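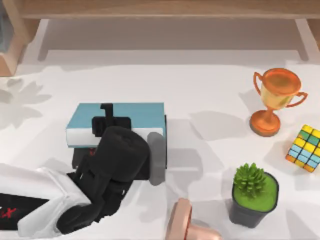
About Skollow Books

Skollow Books is a second-hand and exchange bookshop with a small repair bench at the back. We opened in May 2000 as a market stall and moved indoors two winters later, when the damp had ruined more stock than we sold. We have been in the same building on Clullari Street ever since.

We buy, sell and swap used books of most kinds. Fiction takes up the front room. History, travel, cookery and natural history are in the middle room, and children's books are down the two steps on the left. Maps and sheet music are kept in drawers, so please ask if you want to look through them.

How the exchange works

Bring in books you have finished with and we will give you credit for the ones we can use. Credit is written on a card and does not run out. It can pay for up to half the price of anything on the shelves, apart from new titles and anything in the locked case. If you lose your card, we keep a copy of the balance under your surname.

We cannot take encyclopaedias, magazines, condensed novels or textbooks more than five years old. Books that smell of smoke or mould will be handed back to you. For more than three boxes, ring first and we will agree a time.

Repairs

The bench deals with loose hinges, torn pages, broken spines and covers that have come away. Most of the work is on family books – recipe books, Bibles, school prizes, a favourite picture book that has been through several children. We do not restore rare bindings, but we can tell you who does.

Please do not use sticky tape before bringing a book to us. Taking old tape off is slow work and often costs more than the repair would have done. We give a price before starting, and simple jobs are usually ready in a fortnight.

Schools and reading groups

We lend sets of novels to reading groups in Skollow and Chala. A set is ten copies and can be kept for six weeks. Last year the sets went out 236 times. There is a small yearly charge per group, with no charge for schools.

Our school boxes hold mixed fiction for ages seven to eleven and are changed each term. In the last school year we sent out 1429 books this way. Some come back in poor condition and go to the bench, and the rest are wiped down and sent on.

Our suppliers

Cloth, board and thread for repairs come from Skitov, a family firm that has supplied us from the beginning. Paste is made here in small batches.

Visiting

The door has one shallow step and we have a ramp. The children's room can also be reached from the yard. Dogs are welcome in the front room. There is no parking outside, but the 804 bus stops opposite.

Page last updated August 17, 2021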